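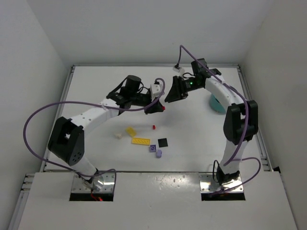
The two arms and the toy bricks, on the white table at work.

Feb 27, 2022

I have meant to write about the arms for weeks and kept putting it off, mostly from tiredness and partly because I didn't know what I thought. I still don't, quite, but the tea is made and the cat is on the other chair, so I shall have a go.

We are a packing and sorting place, when all is said and done. Vikeo sends us the loose pieces, we sort them and bag them, and the bags go off to Muturton on the evening van. I have done it for 12 years, sitting at the long bench with the window behind me, and my hands know the pieces so well that I can talk about anything under the sun while they get on with it. On a good shift I do 800 bags. My best ever was 1055, the winter the heating broke and we all worked fast to keep warm (and sang, dreadfully, I'm glad there is no record of it).

Now there is the white table with an arm on either side, and since the new year I spend my mornings there and only my afternoons at the bench. I was put down for it without asking, and I did sulk a little. I thought I'd be minding a machine like a pan of milk. It is more of a job than that. I lay out the pieces, I start a run, I watch how the grippers come at them, and I write down what went well and what went badly in the big blue book. The thin flat pieces are the devil. I had never once thought about how I pick up a flat piece until I had to put it into words! I slide it to me a bit with one finger and get a nail under the edge, and there I was trying to write that down for people who set up machines, feeling as though I were explaining how to swallow.

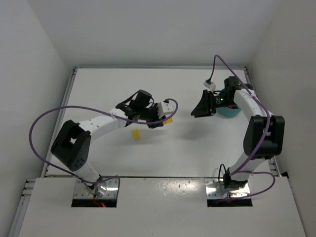
A single brick on its own is a kinder sort of morning. I do those first now, before the muddled heaps, and it puts me in a better temper for the rest. I have got fond of the slow way the arms lean in from their two corners, like a couple of old neighbours over a fence, though I wouldn't say so in the canteen.

The canteen is the part I mind. The bench used to be full and now there are gaps along it of a morning, and the talk has gone patchy. We had a meeting about it, with Yalçınkaya's people there with their slides, and they told us no one would lose hours before the summer. I believe they meant it. But I noticed that summer was as far as it went, and so did everybody else, and we were all very polite over the biscuits.

On the other side of the scales, my wrists are better. I have to put that down, in fairness. I slept through four nights this week without the ache waking me, and I can open the marmalade again. And the extra 70 pence an hour for the mornings has been no hardship, with the gas as it is.

In March I go on the Drukix course, two days, to learn to set the runs up myself. I said yes before I had properly thought, and walked home rather pleased and rather frightened, at my age! I must find my reading glasses, the good pair, and ask whether we get lunch or ought to bring sandwiches.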